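Gripper bench gallery - September

Wrist camera views from the finger comparison at the Lisik test cell. Ratree Rattanakul ran the arm and Kamonchanok Thongdee kept the logs. Two finger sets were under test, the Gedier and the Dradberg, on the same gripper body and with the same controller settings. The camera was not moved between sets, so finger position in the view can be compared directly.
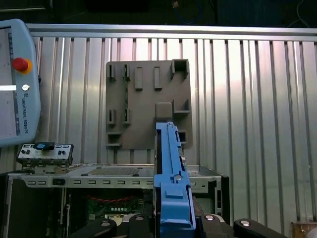
Blue finger in front of the panel, tip just below the square boss. Teach pendant at left.

The ribbed metal wall reflects strongly toward the right side of the view. Exposure was fixed for all runs after the automatic setting shifted between approaches and spoiled the first batch of edge measurements.

Run totals: 3,535 closing cycles on the Gedier set and 1,647 on the Dradberg set. The second count is lower - the Dradberg fingers went on late and the cell was needed elsewhere. Grip force was held at 60 percent for both. Fingertip offset was checked by hand at the start of each block and again at cycle 453 on both sets.

Raw logs are stored under Chantharasri in the shared project folder, one file per block. Block 4 has a gap where the controller was restarted. Cycle numbers continue from the last saved value.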